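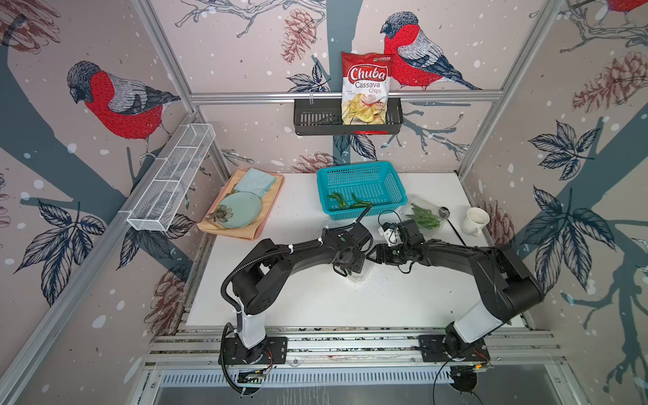
Week 2 notes: When the bench gets a pair of arms

Welcome back, everyone, and thank you for the lively talk after our first session (I went home with far more questions than I came with, and I mean that as a compliment). This week we move from automation in general to one particular kind of job, the sorting and handling of food and kitchen things, and what happens to the people who have been doing it by hand.

The workplace we'll follow through the unit is the meal kit site at Lurneck. It has 122 people on its books and a plan, called Trakix, to have robot arms working at the packing benches by 2029. Keep your copy of the Tivberg reading handy, as we'll come back to chapter 2 more than once.

What counts as the task

Before you can say what a machine changes, you need to say what the person was doing, and that is harder than it sounds. Ask an experienced packer and she'll tell you she "just does the peppers". Watch her for 15 minutes and you'll see her turning them over, setting a soft one aside, nudging a tray back where it belongs, and keeping half an ear on the new starter beside her. Only some of that is written in the job description, and the unwritten part is usually what goes missing when a bench is redesigned.

Think about the ordinary things on a kitchen table, too. Green chili peppers are light and oddly shaped, a bag of beans slumps when you lift it, a mug has a handle on one side, and a folded cloth hardly has a shape at all. Your own hands have been dealing with this since you were small, so you've long stopped noticing. A two-finger gripper has to have each one worked out for it, and somebody on the floor ends up knowing which ones give trouble.
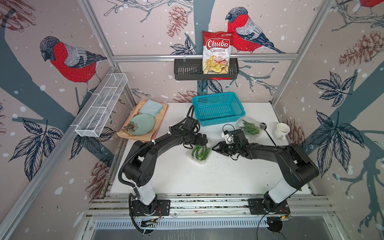
What changes for people

At Lurneck the first new role is bench minder, shared among the packers. A minder sets out the items, watches the arms, and writes down what went wrong in a log the staff call Ra (I have asked why, and had a different answer each time!). Some people love the change, especially those with sore wrists. Others miss the chatter of the old line, and I'd ask you to take that seriously when you write about it. There's a pay question as well: minding is graded the same as packing, though it asks for more judgement and a good deal of writing.

For the tutorial

Choose a job you've done yourself, paid or unpaid, and write a page on the parts of it no one ever trained you for. Then mark which of those parts you'd be glad to hand over and which you'd want to keep. Please bring it on paper if you can, as we'll be swapping with a neighbour.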